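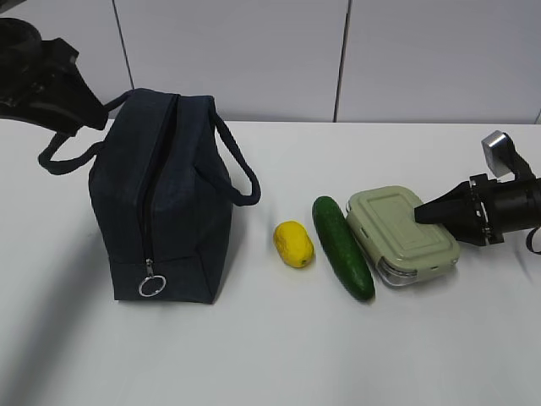

Kit maintainer and author of this card: the evaluation lead, Plular bench group

Plular Two-Arm Packing Kit: README and data card

Last updated: 31 July 2022

## What this is

The Plular kit is a two-arm tabletop setup sold for research and teaching labs. It ships with a set of recorded demonstrations of everyday packing jobs. This README covers the lunch bag set, which is the one most buyers ask about first. We wrote it after running the kit on our own bench through July, so it is part manual and part review.

## What is in the set

- 318 recorded episodes, all teleoperated by people
- 200 of them marked for training, the rest held back for testing
- Video from a fixed camera, plus joint positions and gripper state for both arms
- One plain text instruction per episode

The task is to pack a soft lunch bag. One arm works the bag, usually by a handle, and the other goes for the food. The layout at the top of this page is a typical one: navy bag on the left, then a lemon, a cucumber and a food container with a sage-green lid, with the right gripper at the lid. Positions change from one episode to the next. The table and wall stay white.

## Getting started

1. Clamp both arms to the table and check that neither can reach the wall at full stretch.
2. Plug in the control box before the cameras. The other order works sometimes.
3. Run the setup script and let it finish homing both arms.
4. Play back one episode at half speed with nothing on the table.
5. Put the objects out and play it back again.

Allow 90 minutes for a first install. Ours took longer because the network settings in the printed guide were for an older control box. The guide in the `docs` folder is correct.

## File layout

`episodes/` has one folder per recording. `splits/` has the train and test lists. `notes/` has operator comments, which are uneven but worth reading. `calib/` holds the camera calibration, redone each time the camera was moved.

## How it did on our bench

Rigid containers are easy for this gripper. The narrow fingers suit a lid edge, and the operators got used to them quickly. Cucumbers need a slow close, and the default grip force is too high for a soft one. Set it to 15 in the config file and work up from there.

Bags are the hard part. A rope-style handle can slide along the finger, and the joint data won't show that it has. If you train on joint data alone, expect the policy to lose track of the bag. Adding the video helped us a good deal.

We also tried the Onetex fingertip pads, which are sold separately. They hold fabric better and pick up lint. The Wongsuwan mounting plate fits without drilling.

## Known problems

- Some instructions say "box" and some say "container" for the same object.
- Produce was replaced as it aged, so size and color vary across the set.
- Dark arms against a dark bag are hard to separate in the video. Automatic masks often merge them.
- There is no depth data. Flakmont sells a depth add-on, but we have not tested it with this kit.

## Terms of use

Free for research and classroom use with the kit. Commercial training needs a separate license. Please don't repost the raw video. Cite the set by name and version.

## Comments

**benchrat:** Half speed playback is good advice. I skipped it and one arm knocked the camera post. Is there a way to limit the reach in software?

**Plular bench group:** Yes, `max_reach` in the arm config. It applies after a restart.

**tkl_lab:** The mask problem is real. We swapped in a light gray bag for our own recordings and it went away, but then nothing matched the supplied set.

**odd_socket:** Could you fix the box/container wording in the next version? We had to clean it by hand.

Contact: use the support form on the kit page | © 2022 Plular | Back to top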